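Zestberg HG-2 Hand-Held Gripper, Fisheye Camera Version
Home / End Effectors / Hand-Held / HG-2
Supplied by Rutherford, test notes by Isla Rutherford
Page revised April 22, 2025

Price: $2,562 per unit, tax not included
Matched pair with second pad set: $3,731
Lead time: 21 business days for grey; other colours on request

Overview
The HG-2 is an operator-held two-finger gripper with a wide-angle camera mounted behind the fingers. It records demonstrations for bimanual manipulation without a robot arm in the loop. The finger geometry matches the arm-mounted HG-2A, so pads can be moved between the two without refitting. Firmware is shared with the Gruren logging controller and both grippers in a pair run off a single clock.

What is supplied
Gripper body, grey, matte finish
Fisheye camera module, fixed focus, with lens cap
Pad set A (smooth black) or pad set B (black, fine grid)
Marker block for external tracking
USB-C cable, 2 m
Calibration sheet for the individual lens

Pad selection
Set A is the default. It releases thin material cleanly and is the easier of the two to wipe down. Set B holds better on slick synthetics and on anything with a raised stitch, but it can mark soft plastics and picks up lint. For cloth work we now fit one of each: smooth on the fixed side, grid on the driven side. In our November comparison this arrangement dropped fewer corners than A/A and regrasped faster than B/B. The compound is the same for both sets, so wear is comparable.

Grip force is set by the trigger spring. The light spring suits bedding, towels and garments. Fit the standard spring for cartons and bottles. Do not use the light spring with set B on rigid objects; the fingers will skate before the trigger bottoms out.

Comparison with the Botov H1
We ran both units on the same tables with the same operators. The Botov is lighter and has the better trigger. Its camera sits farther forward, which gives a cleaner view of the fingertips but loses the second gripper once the hands are more than a shoulder width apart. On the HG-2 the opposite hand stays in view through most of a two-handed spread, at the cost of more body in the lower part of the picture and heavier distortion near the rim. For single-handed pick and place we would buy the Botov. For fabric we use the HG-2.

Known limitations
Overhead strip lighting causes colour fringing toward the rim of the lens. Lock exposure before recording.
Large pale fabrics can push auto exposure down far enough to lose detail on the black pads. Same remedy.
Tracking on the marker block drops out when the block is turned past the lens axis. The controller interpolates short gaps and flags long ones.
The circular image must not be cropped before undistortion. The calibration sheet assumes the full circle.

Setup
Mount the pads dry and torque the screws evenly. Run the finger open/close routine on the controller twice before the first recording. Elif Naz Ağca's settings file for cloth is included in the download and is a reasonable starting point: light spring, locked exposure, A fixed, B driven.

Replacement pads are sold in sets. Order by letter and state which side you are replacing. Bodies from the first production run need the longer pad screw, available at no charge on request.
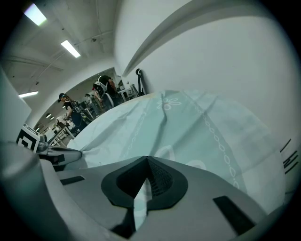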